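Sketico had been promising for months that its grasp planner no longer needs tuning by hand, so I went to the open day at its Groltow site mostly to see what "no longer" means. Visitors were let in on the ground floor and could drift about between the tables.

Shih-chieh Su gave the software talk. The planner learns from wrist-camera video recorded with hand-held grippers, 4000 clips so far, and puts out short bursts of motion that a separate controller smooths. I asked how it copes when the camera view is mostly the gripper itself. Masking, he said, and moved to the next slide.
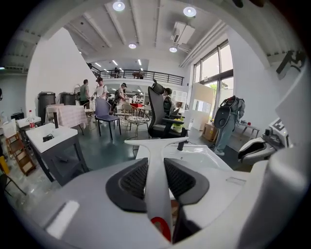
The ground floor at Groltow past the finger pads, with the mezzanine at the back.

The success rate on the slide came from 300 trials, all on objects the team had picked. Chak-lun Lu, who works on the replay tool, was more open about the gaps. Clock drift between camera and pose tracking still spoils clips, and two people go through the bad ones by eye. So there is hand work after all. It has moved upstream.

I did like the replay tool. It shows the planned path next to the recorded one, and you can scrub to the moment they part. I'd pay for that sooner than for the planner. Su says a test on unseen objects will be out by February. I have asked for the raw logs.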